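Kapitel 4: Die Jedby-Zeitschaltung im Umkleideraum einrichten

Wenn ihr bis hierher gekommen seid, hängt das Steuergerät an der Wand und die Lüftung läuft im Handbetrieb. Glückwunsch, das Gröbste ist geschafft! Jetzt kommt der Teil, bei dem ich beim ersten Mal einen ganzen Abend gesessen bin, weil ich die Reihenfolge durcheinandergebracht habe. Macht es also bitte genau so, wie es hier steht.

Ihr braucht den kleinen Schraubendreher aus dem Beutel, das Blatt mit dem Gerätecode und eine Trittleiter.

1. Drückt die Taste MODE so lange, bis die Anzeige blinkt. Bei mir dauert das immer länger, als ich denke — einfach draufbleiben.

2. Gebt den Gerätecode ein und bestätigt mit OK. Wer sich vertippt, fängt mit der Pfeiltaste links wieder von vorne an.

3. Stellt die Uhrzeit ein. Die Sommerzeit erkennt die Jedby leider nicht von selbst, ich stelle sie im Oktober immer von Hand um.

4. Wählt im Menü »Zonen« die Anzahl 2. Zone eins ist bei uns der Umkleideraum, Zone zwei der Gang davor.

Hinweis: Selina Ammann hat mir geschrieben, dass bei ihr nur eine Zone angezeigt wurde. Dann sitzt der Fühler nicht richtig im Stecker. Strom aus, Fühler neu einstecken, Strom an, und weiter mit Schritt 1.

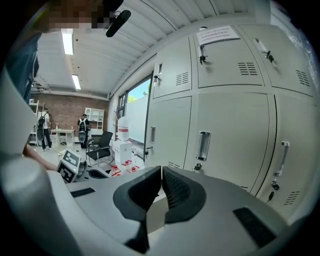
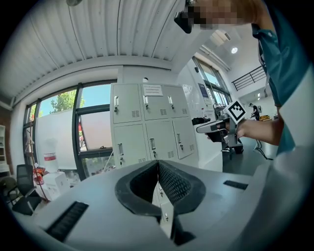
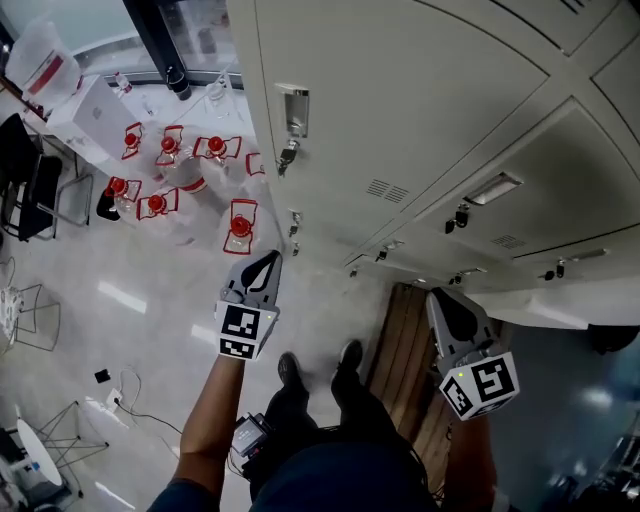 5. Jetzt kommt der Feuchtefühler dran. Er gehört auf Kopfhöhe an eine Innenwand, möglichst weit weg von der Tür zur Dusche. Ich hatte meinen zuerst direkt daneben, und die Lüftung ist bei jedem Türöffnen losgebraust wie ein Föhn!

6. Legt die Laufzeiten fest. Ich nehme morgens und abends je einen Block und lasse dazwischen nur den Fühler entscheiden. Takumi Sugiyama lässt seine Anlage lieber durchlaufen, das geht natürlich auch, man hört sie halt ständig.

7. Stellt die höchste Luftmenge auf 290 (die Einheit steht rechts klein in der Anzeige). Das ist der Wert für unseren Raum. Euren findet ihr im Blatt, das ihr in Kapitel 2 ausgefüllt habt.

8. Speichert mit OK und wartet, bis das Häkchen erscheint. Nicht vorher den Stecker ziehen, sonst ist alles weg und ihr dürft wieder bei Schritt 1 anfangen (fragt mich nicht, wie oft).

Achtung: Bevor ihr die Abdeckung vom Lüfter nehmt, schaltet die Sicherung aus. Der Ausschalter am Gerät reicht dafür nicht, am Anschluss liegt weiterhin Spannung. Wenn ihr bei der Verkabelung unsicher seid, holt bitte jemanden vom Fach.

Zum Testen geht ihr ins Menü »Probelauf« und stellt den Regler auf 100 Prozent. Nach kurzer Zeit solltet ihr am Gitter einen deutlichen Luftzug spüren. Ein Blatt Papier bleibt dort hängen — wenn es herunterfällt, ist meistens der Filter falsch herum eingelegt. Der Pfeil auf dem Rahmen zeigt zum Lüfter hin.

Den Betriebsstundenzähler findet ihr ganz unten im Menü. Meiner stand am 22.11.2025 bei 2.337 Stunden, und der Filter war da schon ziemlich grau. Wie man ihn wechselt, steht in Kapitel 5.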